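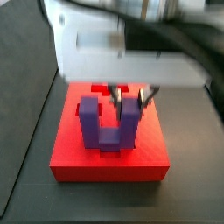
I have been putting off writing about grippers for most of the winter, partly because I like everyone involved and partly because I have changed my mind twice, but I think I have now arrived somewhere and would like to say it before I wander off again. My view is that small workshops and teaching labs spend far too much on the hand and far too little thought on the thing the hand is trying to do. Take the puzzle we use for most of our comparisons, a purple U that has to go down into a recess in a thick red base. A person does it without looking up from their tea. Give the same job to an arm with two black fingers, one of them reaching down between the uprights of the U, and you have an afternoon's work ahead of you, and very often a lesson in humility as well!

We tried two hands properly, on the same arm and with the same puzzle. The Omatov is the plain one, two stiff parallel fingers, a bit agricultural, and it cost us 427 pounds with the mounting plate. The Skillutel cost a shade under 4,000 and comes with force sensing, soft pads, a very handsome box and a manual that I did read, all of it, on a train. I went in wanting the Skillutel to win, I should say that. I had argued for buying it (at some length, as my colleagues will confirm) and I had already cleared a shelf.

Over the month of February we ran 1,922 insertions between the two of them, swapping hands every morning. The Skillutel was better. It was better by less than I would have guessed, and nearly all of its lead came from one sort of mistake, where the piece goes in slightly crooked and one corner rides up on the lip of the slot. The soft pads let the piece shift and find its own way down, and the stiff fingers simply keep pushing, like somebody trying to close a suitcase.

Well, that sounds like an argument for soft pads, and for a while I took it as one. Then Nevzat Ağca, who had been quiet through all of this, cut two strips from a sheet of rubber and glued them inside the Omatov's fingers, and most of the gap went away by lunchtime. He then slowed the last part of the descent and added a tiny sideways wiggle, and most of what remained went too. I was pleased and a little cross, in that order, I hope.

Ilse Baumgart disagrees with me about what this means, and she is worth listening to, having spent far more of her life than I have getting arms to behave. Her point is that the rubber and the wiggle worked for the purple piece and told us very little about the next one along. Force sensing, she says, is something you pay for so that you needn't be clever every single time, and an evening of Nevzat's cleverness has a price too, even if it never turns up on an invoice. I have turned this over a good deal. I think she is right about factories, where the next piece is always coming and somebody is waiting for it. In a place like ours I am less sure, as being made to think about the piece is most of what we are there for. Students who began on the Omatov asked about chamfers and friction and where exactly to hold a U so that it hangs straight. The ones who began on the Skillutel mostly asked about settings.

I would say something similar about controllers, though with less confidence. We have used 3 now, counting the old one, and the Moschos is the one I would keep, dull menus and all, for the simple reason that when it stops it says why in a sentence I can read. The Starnik is quicker and has a lovely screen. It also once gave me a fault number that was not in its own index, and I have found that hard to forgive.

So if you have a modest pot of money and an arm sitting waiting for a hand, my advice is to buy the cheap gripper first and live with it for a term. Put the difference into decent fixtures, spare fingers and a second puzzle base, and keep a drawer of rubber sheet in different thicknesses. Ilse would like it noted that she still wants the Skillutel left on the bench by the window, and I have agreed, at least until the summer.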